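Is a cutting mat OK under food?
Posted by Ilona Medve

My table is small and the top marks easily, so I've been putting a green craft cutting mat over it when I serve buns. They are the kind with the crackled sugar crust and they shed crumbs everywhere. The mat wipes clean fast. Can I set the buns straight on it, or do I need a plate? I have never cut anything on this one. Up to 93 views on my last post and no replies, so trying again.

Gerd Ackermann
Craft mats are not sold for food. Mine is a Nornico and the sleeve says hobby use only. Even on a new one, sugar works into the printed lines and gets sticky. Wash it flat in lukewarm water with a little dish soap. Hot water will warp it, and then it won't lie flat again. Keep it as a table cover if you like, but put the buns in a bowl. A deep one holds the crumbs better than a plate. Let the buns cool first or the crust goes soft.

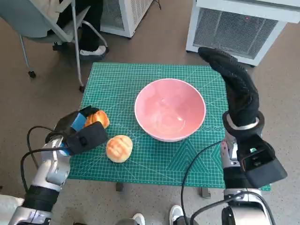
Pineapple-style buns and a pink bowl on a green mat

Two of that type will fit in a medium bowl if you lean one on the other. For more than that I use a tray with parchment.

Eliseo Montes
I've done it for years, never got sick. Just don't use the one you cut glue and paper on. A silicone baking mat is cheap anyway.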